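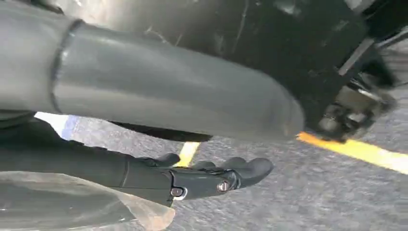 Feb 3, 2025

Line paint, outdoor strips. Continued from the November pages.

Kilero's rep called again this morning to ask for "preliminary impressions." My preliminary impression is that I don't trust the data sheet any more than I did in November. I told him he'd have something when we had something. He said other shops had already switched over. I asked which ones and he said he'd get back to me.

For whoever picks this book up cold: the Kilero yellow is a one-coat waterborne line paint that is supposed to outlast our usual Plaseck in cold weather, with no primer, on old concrete or asphalt. It costs more by the can. The claim is that it costs less by the season, on the grounds that you don't go back and repaint in spring. That second part is the only part worth testing. I can see for myself that it's yellow.

Strips went down in November at the Omska yard, along the back fence where trucks turn. Same roller, same day, concrete swept and washed the evening before. Kilero straight on the concrete, Plaseck straight on the concrete, and Plaseck over Arai primer. Shoshana Szabo wanted a fourth, Kilero over Arai, and I said no, the sheet says it doesn't need primer, so let's hold them to that. I now think she was right and I was being stubborn. Without that strip we can't say whether any failure belongs to the paint or to the slab. Putting it here so it's on paper.

What we looked at today

Walked the strips in the morning while the light was low, which shows up lifting edges much better than noon does. Took the loupe, the putty knife, the tape, and the old gray card.

Kilero, bare: good color. Brighter than the Plaseck next to it, no argument there. Edges sharp on the fence side. On the truck side there is lifting where the tires scrub, in flakes I could get a fingernail under. The flakes come away with a gray film on the back. That gray film is the whole question. If it's cement dust, the slab is letting go and any paint would do the same. If it's dirt that we didn't wash off, that's our fault. The rep will certainly say it's the second one.

Plaseck, bare: duller, worn thin in the wheel path, but worn and not flaked. You can see the aggregate coming through as little gray dots. I'd call that honest wear. It looks shabby from a distance and I expect a customer would pick the Kilero as the better line if you asked them to stand at the gate and choose.

Plaseck over Arai: somewhere between. Thicker, so it hides the aggregate longer. Picked up more black from the tires than either of the others, and I don't have an idea why. Shoshana thinks the primer keeps the top coat a little soft. I don't buy that after this many weeks in the cold, but I don't have anything better.

Tape pulls

Did 10 pulls on each strip with the wide tape, pressed down with the back of a spoon. On the bare Kilero, 9 of the 10 came up clean. The other one took a flake as big as a thumbnail. That was in the tire zone, and I should admit that I picked the spot.

Both Plaseck strips: nothing on the tape but grit.

Before anybody gets excited, that's a single flake, chosen by a man who went looking for it. If I'd thrown a coin over my shoulder and taped wherever it landed, I might have come home with no difference at all. Next round the spots get picked in advance, from the office, by somebody who hasn't seen the strips. Shoshana says she'll do it with graph paper.

Also, the tape itself. We are on a new roll and I never checked it against the old one. Tape that has sat in a cold truck grabs less. It was in my coat pocket for the Kilero strip and in the bucket after that. So the Kilero got the warm tape! I only noticed when I was writing this up. That's bad enough that I'd throw out the comparison if somebody else showed it to me, and I suppose I have to be consistent.

The 200 figure

The Kilero sheet says "200 wear cycles with no visible loss." I've been trying to find out what a cycle is. The sheet doesn't say. The rep said it's "an industry standard cycle." There are several standard abrasion tests that I know of, with different wheels and different loads, and a cycle in one is nothing like a cycle in another. He didn't know which wheel. He didn't know what it was painted on for the test either, and I'd bet on a nice smooth panel in a warm room.

I asked for the test report itself. He sent me the brochure again.

I don't think they're lying. I think somebody in their lab ran a perfectly decent test, somebody in their sales office copied the best number out of it, and between those desks the units fell off. It happens with Plaseck's sheet too. The Plaseck sheet says "ready for traffic in one hour" and we all know what happens if you believe that.

Drying

Went back through the November notes to see how long each strip had before the first truck. It's not good. I wrote "overnight" for the Kilero and "left till morning" for the others, and I no longer know whether those mean the same thing. My handwriting gets worse in the cold and there's a line after it that might say "gate open early" or might say "gate open Tues." Shoshana remembers the gate being opened early. I don't remember it at all.

If the gate was opened early, the strip nearest the gate got driven on first. The strip nearest the gate is the Kilero.

So that makes the tape, the missing primer strip, and now the gate, and two of those lean against the Kilero. I started this thinking the product was oversold and it bothers me that the mistakes all fall on my side of the argument. They're not deliberate, but if I were the rep I'd have a good laugh.

Color

The one thing I'll give them today. Compared both yellows against the gray card and against the lids we kept in the drawer. The Plaseck has gone a bit toward mustard. The Kilero matches its lid as near as I can judge by eye. By eye is not a measurement and one winter isn't a summer. Yellow fades in sun, and there hasn't been any sun. Ask me again when it's hot.

I did have Shoshana look at them without telling her which lid was which, and she matched the Kilero right away. She then pointed out that she'd helped paint the strips, so it wasn't blind in any useful sense. Fine.

Cost

Nobody has done this properly yet, me included. What the rep calls "cost per season" leaves out labor on the grounds that it's the same either way. It isn't. The Kilero is thicker and the roller drags. I had to go back for holidays on the rough patch by the drain, and the cleanup took longer, with the stuff setting up in the nap while I was still working. I'd want somebody to time both, on the same surface, with neither crew told which one we hope will win.

Leftover cans: there are 2 of the Kilero on the bottom shelf. One has a skin on it already. I know I hammered that lid down. The Plaseck from the same week has no skin. May be the can, may be me.

What I'd want before changing anything

Put down a fresh set when the slab is above the minimum on the sheet, and log the slab temperature and not the air temperature. In November we wrote down the air.

Include the Kilero over Arai this time.

Swap the order so that no paint gets the gate end every time. Repeat each one at both ends if there's enough in the cans.

Grind a patch, or at least wire-brush it, and paint half on that and half on the slab as it is. If the gray film shows up on both halves I'll stop blaming the washing.

All tape out of the same pocket.

Write down when the gate opens. Legibly.

Argument with Shoshana, for the record

She thinks we should go ahead and use the Kilero on the Omska visitor spaces, where nobody scrubs tires, and keep the Plaseck for the truck side. Her point is that the color holds and the flaking is only in the turn. That's reasonable. My trouble with it is that we'd be buying the expensive one for the place where the cheap one already lasts - which is exactly the sort of result a salesman loves. She said the customer looks at the visitor spaces and never looks at the truck side. I didn't have an answer to that and went to get coffee.

We left it that I'd price it her way and she'd draw the layout for the new strips.

Saved the big flake in a coin envelope, taped inside the back cover. Gray side up. Please don't pick at it. I want to put a drop of vinegar on the film and see if it fizzes, which would point to cement. Didn't do it today because I only have the one flake that's large enough and I'd like a photo through the loupe first.

Rep is supposed to call back about the wheel. Not holding my breath.

Roller frames are soaking in the gray tub. The one with the bent handle is ours, not the yard's.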